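17 April 2022

Okay, a thread on house rules for working at a table with a robot hand. We rewrote ours at Skatow and I have opinions, so get comfortable 🧵

**1/** Our old rules doc came over from the Endano project and it was 3,275 words long. I love thorough people, but you can't hold 3,275 words in your head while you're driving an arm. The new one fits on a single printed page and it lives ON the table.

**2/** Rule one: tape on the floor means something. If a robot is standing in a square, that square belongs to the robot. You don't cut through it to get to the coffee, even when the thing is just standing there. (I have been told off for this. Fair!)

**3/** Rule two: whoever holds the controllers does nothing else. No phone, no snack, no "hang on let me just grab that." Both hands, eyes on the arm.

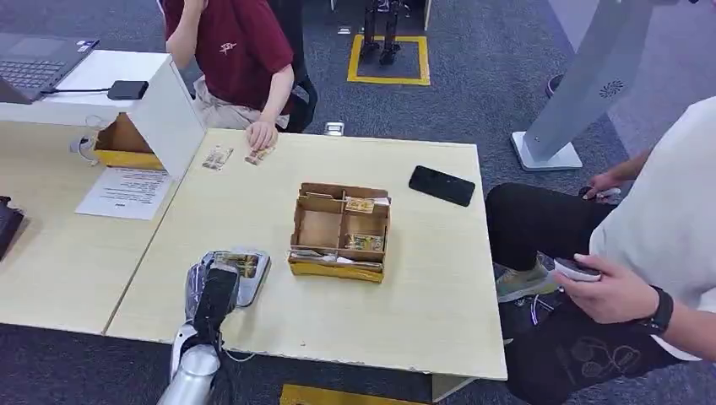

*Banknote sorting, controllers in both hands over on the right.*

**4/** Rule three is the one we argued over -- where does the person across the table put their hands? Mazza, the shop down the hall, says off the table, always. We say the back edge is fine while the arm is working up front, and if you want to reach past the tray, you say "reaching" out loud and wait for a "clear."

**5/** It feels so silly the first 2 days. By day 3 I was saying "reaching" at home to get the salt.

**6/** Rule four: pay attention to loose stuff. Phones, chargers, drinks, all of it. I'd like a totally bare table and I've lost that vote every single time, so the compromise is that personal things stay out of the path between the hand and the tray.
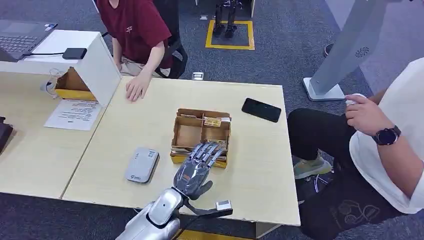
*Hand open in front of the organizer box, person across the table at the back edge.*

**7/** Rule five, cables! A tangle under the table is a trip hazard for the people and a snag hazard for the gear. Ours still needs work, I know, I know. Fundotetti sells a floor channel I've had my eye on, and it's on the list for October when the budget resets.

**8/** Rule six: anybody in the room can call stop. You don't need a reason and you don't get grilled about it afterward. We write down the time and what the arm was doing, then carry on.

**9/** If your page of rules has a line that made people grumble and then stuck -- please send it to me. I've got room for maybe one more before we spill onto the back.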